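Notebooks > Hydraulics > Clusten weir model > Entries

Entries Files Tags Search Older Newer

06/06/2020

Clusten weir, stilling basin tests, continuing from run 158. Pump primed first go for once. Let the head tank settle before touching anything. Sump temp noted on the sheet, not copying it here.

Run 159. Gate full open, tailwater low. Jump formed well inside the basin but wandered. Walks downstream, hits the baffle row, walks back. Same as the March runs before we moved the end sill, so the sill is not what's holding it. Dye from the left injector goes straight under the roller and comes up along the wall, right one mixes out almost at once. Asymmetry again. Checked level of approach channel with the long straightedge - fine. Checked the crest - fine. Did not check the honeycomb, should have, see below.

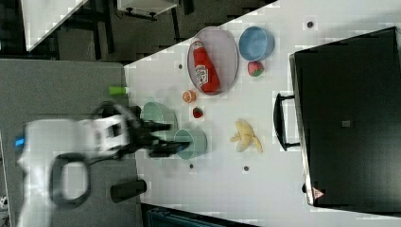

Point gauge at station C reads 31 mm over crest. Repeated it after re-zeroing, same. Manometer board disagrees with the gauge at low flow and agrees at high flow, which smells like air in the tapping line. Bled it. Better but tap nearest the toe still sluggish, the fluid creeps up and then sits there. Maybe a burr on the inside of the tapping. Will need to drain down to look and I don't want to drain down until the tailwater series is finished.

Honeycomb: pulled it between runs. Left third clogged with fluff and bits of the old sealant. Rinsed it, back in. Approach flow visibly flatter afterwards, dye threads run parallel as far as the pier nose. So everything before this point today has a skewed approach and run 159 is to be marked as such in the index. Annoying. March runs probably too, cant prove it. 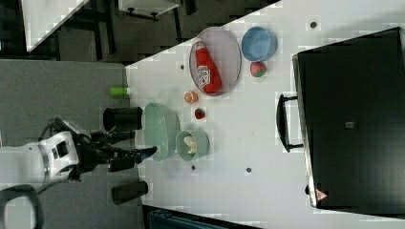
Kiyoshi Maruyama

Repeat of 159 with clean honeycomb, logged as 159R. Jump sits steadier, still shifts a little when the pump hunts. Toe is upstream of the baffles the whole time. Left and right dye now look alike to my eye. Video taken from the side window, clock in view. Surface profile points on the sheet, pencil, somebody please type them in before they smudge.

Scour bed next. Ogura sand, fine grade, screeded level with the apron. Started slow so as not to blow the bed out on filling (did that last time, lost the morning to it). Held steady flow, then stopped and drained gently. Hole is shallow and wide, deepest behind the right wing wall, with a bar just downstream. Old drawings from 2000 show riprap placed there and then a note in the margin, illegible on our scan. Ask Fluretti if they have the paper originals, they did the survey.

Don't trust the bed profile near the wall. Sand sticks in the silicone bead and makes a lip. Trim the bead back.
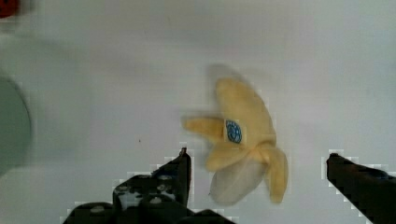
Flow meter: Allumon unit drifting. Zero was off at start, off the other way at end. Swapped the lead, no change. Used the V-notch for all numbers in this entry and ignored the meter. Cal sheet for the V-notch is in the back of the green folder, not the drawer.

Model scale effects - argued with myself over lunch on whether air entrainment matters at this size. It does for the roller length, less so for the toe position. Write up toe position only. Leave roller length out of the report or put it in with a big caveat.

To do:
- deburr tapping at toe, after the tailwater series
- trim silicone, right wall
- re-run low flow, gate setting 2, clean honeycomb
- add honeycomb check to the start-up list, top of the page
- mail Fluretti re margin note
- Allumon meter back to supplier or in the bin
- more sand, the bag is mostly dust now

Left the sump covered and the head tank half full. Pump isolated at the wall. If the tailgate looks crooked leave it, it is shimmed that way on purpsoe.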